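Puststead Supper Club: where we are at the halfway point

Hi everyone at the Akpan Fund,

I know the form asks for "progress against outcomes" in boxes, and I did fill in the boxes (they're in the other attachment), but you told me when we got the grant that you'd like to hear it in my own words too. So grab a coffee, because I have a lot of words!

The short version is that the supper club is up and running, people are coming back, and we're a little behind on the recipe booklet. The long version starts with the kitchen.

When I wrote the application I figured we'd be cooking by the end of August. Well. The county inspector came out to the old Baston schoolhouse, was very nice about everything, and then told us the hand sink had to be separate from the prep sink. We had one sink. So that was two weeks of phone calls and a plumber who could only come on Fridays, and we didn't serve our first meal until late September. The plumbing came out of the repairs line and ate most of it. I moved $300 over from printing to cover the rest, which I asked you about by email at the time, and thank you for saying yes so fast.

Since then we haven't missed a single supper. We do them every other week, doors at 5:30, food at 6, and most folks are heading home by 8 because it gets dark and a lot of them don't like driving Puststead Road at night. I can't blame them, there's a deer on every bend.
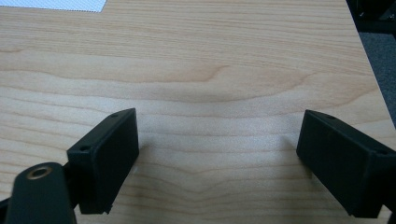
The food has been the fun part. We started out with soups and casseroles, which was me playing it safe, and by the third supper people were bringing me index cards from home and asking if we could try this one or that one. We've done a ham and bean pot, a squash lasagna that I will be making until the day I die, and a chicken and dumplings night where we ran out of dumplings and I had to stand there rolling more while everybody ate salad. Lesson learned, double the dumplings.

One thing I got wrong in the application was the sign-up sheet. I promised you sign-ups a week ahead so we could shop tight and not waste anything. People out here just don't sign up for things! They show up, or they call at four in the afternoon to say they're bringing a sister-in-law. I fought it for a month and then gave up, and now I cook a bit over and we send the extra home in containers. There's very little going in the trash, and the folks who live alone are pretty happy to have lunch for the next day. If you need me to change the wording on that outcome I'm glad to, just tell me how you'd like it put.

Rides are the other thing. The Arkia van has been a lifesaver. They let us have it on supper nights for the cost of gas, and it picks up at the apartments and then loops out past the grain elevator. It only has two spots for walkers, though, and we've had nights when we needed more than that. I'd like to use part of the spring transportation money on mileage for drivers with their own cars. I think it would be cheaper than a second van run and a whole lot less scheduling for me.

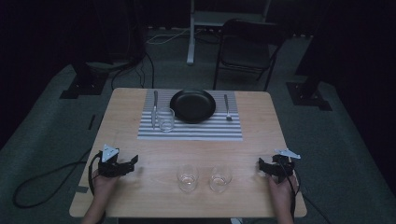
Now the booklet. I said we'd have a draft by now and we don't. What I have is a shoebox of index cards, some of them in pencil, some of them with amounts like "enough milk" and "butter the size of an egg." I've typed up the soups. The desserts are a mess, and there are two different versions of the same rhubarb crisp from people who both feel strongly about it, so I'm printing both and staying out of it. I'm planning to have everything typed by February and off to the print shop in March. I'd like to print some 300 copies, same as we planned, and I got a new quote on cheaper paper so the money I moved out of that line shouldn't hurt us.

Spending is in the spreadsheet. Groceries are running a hair over and heat is running way under, though ask me again after January. The one surprise was dish soap. I had no idea how much dish soap a person could go through.

You also asked what we're hearing from people. Mostly I hear that they want it every week. I'd love to do that too, but my feet say every other week is plenty until we have another steady cook. I've put a notice up at the feed store and at the library, and I've had a couple of calls from it. I'm hoping to have somebody in the kitchen with me after the holidays.

So what I need from you is an okay on the driver mileage, a word on the sign-up wording, and a date for your visit if you're still thinking of coming out. Any supper night works for me. If you tell me by the Monday before, I can make the lasagna.

Thanks again for all of it, and call me at the schoolhouse if anything in the spreadsheet looks funny. Mornings are best.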